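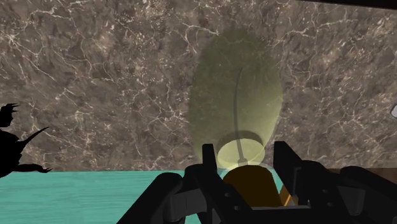
Community > Faith & Worship > Church Life > Ecumenical services

Joint service with three churches, who does communion??

Posted by Knut Kleinschmidt
4 comments | 2 shares

Hi all, quick one, hopefully. Our church (Lutheran, small, building from 1909) is hosting a joint service in June with the Felley Road Pentecostals and a Catholic group from the Vilela neighborhood. Never done it before. Expecting 100 people, maybe 125 if the Pentecostals bring their choir and the choir brings families.

Everything was going fine untill communion came up. Our pastor wants it in. The Catholic folks said very politely they can't recieve with us and would rather it wasn't the center of things. The Pentecostals don't mind either way but they use grape juice and pass it along the rows, we come up to the rail and use wine.

So do we skip it? Do it and let people stay seated? Somebody suggested a blessing for anyone who comes up with arms crossed but I don't know if that lands as friendly or as second prize. Also the Pentecostal pastor asked for open prayer, everybody out loud at the same time. Our people will freeze. Some of them are in their eighties and haven't prayed out loud since confirmation.

Need something to bring to the planning meeting. Thanks

Mitiku Admasu
6 comments

Skip communion the first year. We went back and forth on this for months at our place and in the end we left it out, and I don't regret it. Do a service of the word instead - readings, psalms, a short sermon, prayers, lots of singing. There is plenty there that all three of you already share. Same Lord's Prayer, more or less (agree on "debts" or "trespasses" BEFORE the day, print it, or you'll get a mumble in the middle).

If you want something people do with their hands, try a remembrance of baptism with a bowl of water. Ask the Pentecostals first though. Many of them only baptize believers, so don't word it like everybody was done as a baby. We had a line in ours that assumed that, and a lady came and told me afterward. She was nice about it. Still felt bad.

Or share bread as a meal, after, in the hall, clearly a meal. Call it lunch. Check with the priest on the wording if you put any blessing over it, some are fine and some will worry it looks like the real thing.

On open prayer, yes let them have it. Give it a start and an end. Their pastor explains it in two sentences, everybody prays at once, loud or silent, then a known song brings it back. I grew up Ethiopian Orthodox and the first time I heard a whole room praying together out loud I held on to the pew. By the third time I was moving my lips. Your older members can sit quiet and nobody will hear that they're quiet, that's the nice part.

Don't split the service in three slots, a Lutheran bit, a Catholic bit, a Pentecostal bit. Turns into a talent show. Mix it up, their reader before your sermon and so on.

Sermon 15 minutes max. Put it in writing.

rillo_organist
1 comment

Depends on your bishop, ask him. Or her.

Music tip tho - pick hymns everyone knows by the tune not the title. We had two different tunes for the same words at ours and the band and me started at the same time. Give the choir their own number and keep the verses down.

Trondolar
3 comments

Going to disagree a bit with Mitiku. If you leave out the thing you disagree on every year, it never gets talked about. Our group does a communion service but rotates, so it's plainly one church's own liturgy that year, their rules, their minister, and the others come as guests. Printed right on the sheet who is invited to recieve. Some stay in the pew. It hurts a little and I think it should, that's the honest state of things between the churches.

Wouldn't do it for a first service maybe. But bring it up at the meeting so your pastor doesn't feel he just lost the vote.

The crossed arms thing, our Catholics are used to it, our Baptists had no clue. Explain it or drop it.

Knut Kleinschmidt
Thanks both, all three I mean. Leaning toward no communion this time and lunch after. Will ask about the water. Meeting's at 7, gotta print this

5 shares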